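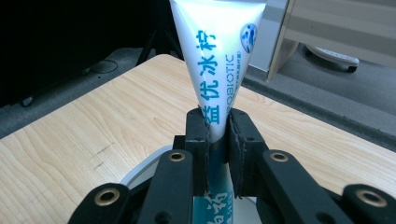 *Fig. 1: a white tube with blue lettering*

My project was about how people read packets in shops, and I'll admit I picked it because I thought it'd be easy (it wasn't!). I stood in Hebden on a Saturday with a clipboard and asked shoppers which words on a label they'd noticed before buying. I'd wanted 500 answers and got nearly 9 pages of scribble, mostly from people who just wanted their lunch.

What surprised me was colour. Loads of people could tell me a pack was "the blue one" but had no idea what it was called, even with it in their basket – one lady had bought the same tea for years and still got the name wrong!

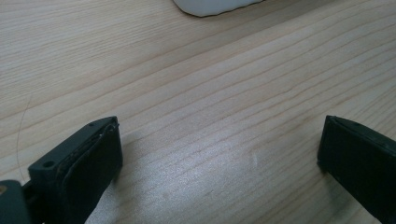

Wayne Entwistle thought I should have asked about price first, as that's all he ever looks at, and Lacey Ackroyd told him he'd buy gravel if it was on offer. Fair point from both, so I added 2 questions on price and went out again in February. I've put those answers in the second table, and the 8 I couldn't read are left out.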